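Cusgate Council Votes: data card

Version of 15/06/2021. One row per recorded vote in the Cusgate town council, 400 votes in all, with the ward, the motion title and how each of the 19 members voted.

Motions were typed in from the printed minutes. Abstentions and absences share one code, A, before the July session. The Lema ward has no rows for its vacant seat. 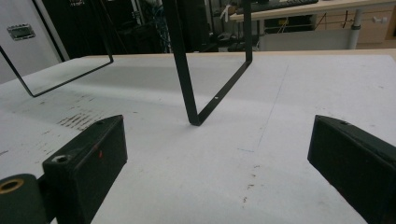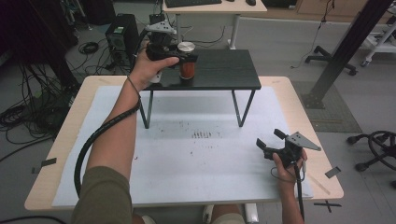 Briltulano wrote in to say that the Fumton road levy is listed as passed when it went to a second reading, and that 64 other motions carry the same code. Fixed in the motions file. The summary table still has the old totals.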